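Publications > Manipulation > Working papers

4.2 Camera placement

The comparison in Section 4.1 held the cameras fixed and changed the gripper. In this part we kept the Floteck fingers on and changed which views the controller was given. The task was the same small chest of drawers on the cloth-covered table. We ran 866 trials in total, split over 8 starting positions of the chest, with the same Justar controller throughout. Each trial used one of three inputs: fixed cameras only, wrist camera only, or both.

A trial counted as a success if the top drawer was pulled far enough for the arm to reach inside from above. Opening it partway was enough. The handles are recessed and small, so the fingertip has little to catch on, and most of the difference between conditions came from the last short approach to the drawer front.
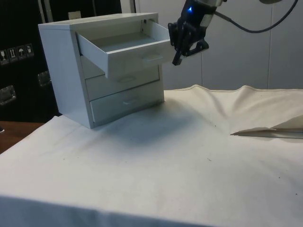 Figure 5. Top drawer partway open, with the gripper beside the drawer front.

With fixed cameras only, the result depended heavily on how the furniture was turned. A view that shows the drawer fronts gives the controller everything it needs. A view from behind a corner gives it two blank panels and whatever part of the hand is still showing past them. We did not move the cameras between positions, as most users of a bench like ours would not. 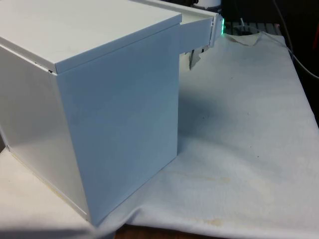

Nataša Petek objected to this at the internal review, saying that a fixed camera with a blocked view should be moved before anyone blames the controller, and that the fair test is the best placement a person can find in a morning. We agree that this would be a useful test. It answers a different question from ours, and we have left it for later work.

The fixed views did have one clear advantage. They show the height of the hand over the cloth, and the shadow under the fingers gives a second cue. The wrist view has neither. When the controller lost the fixed views, it tended to come down too early, and 39 trials were stopped by hand for this reason. 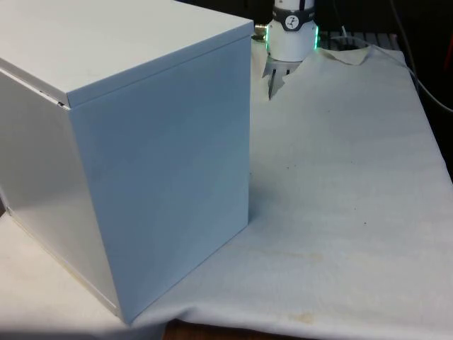
We also tried lowering the approach speed. It helped in the wrist-only condition and made no difference that we could measure in the other two. The speed reported in Table 3 is the one we used for all final trials, and the slow runs are not part of the totals.

For thin parts the order was reversed. A bent metal rod is easy to lose in a fixed view once the hand closes on it, while the wrist camera keeps the fingertips in sight the whole time. It still has limits. The rod can look soft against a pale background, and the Nedeljković edge filter did not always find its outline. We repeated the rod grasps with 2 exposure settings and kept the shorter one.

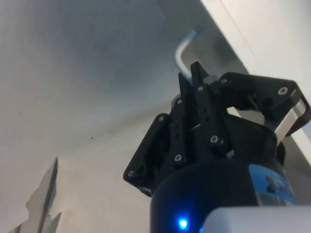 Jinfeng Yuan suggested in a comment on the preprint that the edge filter be dropped and the grasp be judged from motor current alone, as the Pomlow hand does by default. We tested this in May on a small set of grasps. Current told us that the fingers had stopped on something. It did not tell us at what angle the part was held, and the angle matters for the insertion task in Section 5.

All results from here on use both kinds of camera.

Filed under: Grippers and Sensing, Bench Tests

Related items
Finger shape and recessed handles: a bench comparison (Ristić, Milošević)
Motor current as a grasp signal
Notes on exposure for wrist cameras (Enriquez)
Setting up the Justar controller for two camera inputs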